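Kitchen and Table > Flatware and Dishes

Dull spoons after the dishwasher, stainless set

marlow_k
19 November 2025
We have a stainless set from Lollow, 26 pieces. The forks and knives still look fine but the spoons have gone cloudy, mostly on the back of the bowl. We run the dishwasher every night with Prollen tablets. Is this wear or is it a film that comes off? I don't want to scrub them if that makes it worse.

tin_cup
Film. Hard water. Soak them in white vinegar and warm water for 4 minutes, rinse, dry with a towel right away. If your thumbnail leaves a clean line on the back of the spoon, you know it's a deposit and you haven't lost any finish.

Bettyann66
I would skip the vinegar. I left a set in it once, forgot them, and got gray marks that never came off. Baking soda paste and a soft cloth, go the long way and never in circles.

tin_cup
You said you forgot them. Four minutes won't do that to decent stainless.

Bettyann66
It was a decent set. The paste works and I can walk away from it.

Ilgın Sarıgül
I worked in a restaurant where we polished spoons before every shift. We dipped them in very hot water with a little vinegar in it, then wiped each one with a dry cotton cloth. Hold the spoon by the neck when you wipe or you put fingerprints back on the bowl. Also check the basket. If the spoons are all bowl up and nested, the water can't get between them. Mix them in with the forks.

marlow_k
They are nested. The basket has 3 big slots and all the spoons go in one. I'll try mixing them. Thumbnail test left a line, so I guess it's deposit.

dhollis
Cut down on the tablet too. We switched to Clestent powder so we could use less per load. Soft water here and the full tablet was leaving haze on everything.

tin_cup
OP hasn't said if the water is soft or hard. Too much detergent and too little look the same on a spoon.

marlow_k
Hard, going by the kettle. I did the hot water and vinegar dip on half the spoons and the baking soda paste on the other half. I can't tell the two halves apart now. The dip was faster. The paste got into the pattern on the handle ends of my serving spoon and I had to use a toothbrush on it, so I'd keep it for plain ones.

Bettyann66
Toothbrush is normal. Glad they came up.

Ilgın Sarıgül
Can you post one? The back of the bowl is where you see streaks.

marlow_k
Back of one of the spoons, held at the neck:

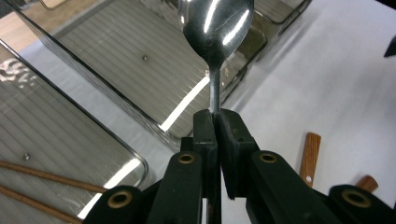
Similar threads
Aksoy carving set, handle came loose
Rust spots on knives but not forks
Do you dry flatware by hand or let it sit?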